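Table Settings, Tested: The Gallery

I have never trusted a set table. A table that looks good at four in the afternoon with nothing on it tells you very little about how it will look at seven with soup, elbows and a nine-year-old. So when Selina Auer asked me to put together a gallery page on everyday place settings for the Billbridge household pages, I said yes on the condition that I could be rude about placemats.

Selina wanted it cheerful. We settled on short.

Some background for anyone coming in from the newsletter. Over the winter I borrowed, bought or was talked into 18 placemats. Most went back. I used each one for at least a week of ordinary meals at home, and the notes I kept are mostly complaints. Siu-ming Tsai, who sold tableware for years before she came to write for us, read them and told me I was being unfair to woven mats in particular. She may be right. I still think the claims made for them are much bigger than the mats.

The first claim is that a woven mat "grounds" the table. I have read this in three catalogs now and I don't know what it means. A table is already on the ground. What a mat does is put a rectangle of another color between your dish and the wood, and whether you like that depends on the rectangle. Stripes are the safe choice. They give the eye something to do, they hide a crumb, and they make it very obvious when you have put the mat down crooked, so people who like stripes tend to be people who straighten things.

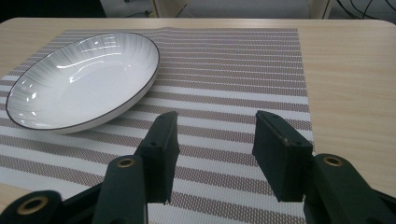 The second claim is that it will lie flat. Maybe in the store. Every woven mat I tried came with an opinion about its own shape, and the long edge was usually where it showed. The advice printed on the packaging is to roll the mat the opposite way for an hour. I did this with four of them. One improved. The other three got a second curve to go with the first. A stack of cookbooks overnight did better, though I would like to see the sales copy that admits you need a stack of cookbooks.

A small ripple on the far side of the mat won't hurt anybody. A ripple under the glass will, sooner or later, and I would rather find out with water than with wine.

Then there is the matter of dishes. Wide, shallow bowls are having a long moment, and I keep waiting for someone to explain what they are for. Too deep to cut a chop in comfortably, too shallow for a proper helping of soup. They do suit pasta, and they suit risotto, and Siu-ming says they suit anything you would like to look like more than it is. I'll give them this much: a plain white dish with a dark line around the lip looks finished on a pale table in a way that a plain white dish alone doesn't. I held out against rim lines for years as fussy. I was wrong about that one and I'm putting it in writing.

Ribbing on the inside of a bowl I'm less sure of. It catches the light nicely. It also catches oatmeal. If you have a dishwasher and a patient nature, go ahead.

About light wood, since I get letters. Yes, it shows rings. Dark wood shows dust, so pick which one you mind. A white and brownish stripe is an easy match for a honey-colored top, maybe too easy, and Selina thinks it looks calm where I think it looks a bit like a waiting room. Put something green in the middle and we both stop arguing.

What it cost, for those who asked: the mats I kept came to 32 dollars altogether. The most expensive one I sent back was 477 for a set of six, hand-finished, in a box with a ribbon, and it curled worse than any of them. I wrote to the shop. They suggested cookbooks.

What I kept: two striped, one plain, and an oilcloth thing with lemons that I'm not prepared to defend, except that it wipes clean in one pass and has never curled.

Care, briefly. Shake them outside. Wipe with a damp cloth and lay them somewhere they can dry on both sides. Don't fold them. If the label says machine washable, try one before you try all six, and use a mesh bag.

Readers who have found a woven mat that stays flat past July are welcome to write in with the name of it. Please say how long you've had it and whether you sell them.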